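The Long Way to the Library

Nanarbridge stopped running its Sunday buses in November, and people there started walking more. Some did it by choice. Kanchan Bajpai did it because her shift at the Natitmont bakery begins at 6 and she doesn't drive.

She keeps a log of her walks in a school notebook. The longest month so far came to 441 miles, which she puts down to covering for a coworker on leave. Her knees were sore for the first few weeks. After that she slept better and quit drinking coffee at night. 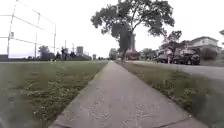
Concrete sidewalk with grass on both sides.

Doctors have been telling patients to walk for a long time. The advice is easy to give and hard to follow in a town where the grocery store, the clinic and the library sit far apart. Most errands in Nanarbridge take two trips on foot, one out and one back with bags.

The town has 1514 households on its mailing list, and a survey went out with the water bill. Shade and benches came up most often. So did the lack of a crosswalk by the Eline apartments, where the traffic comes fast off the hill.

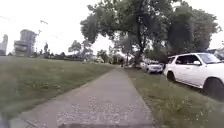
Bimla Thakur would settle for the crosswalk. She said she had no trouble with the distance, but she was tired of waiting at the curb for a driver to let her over, and she wanted it painted before school starts again.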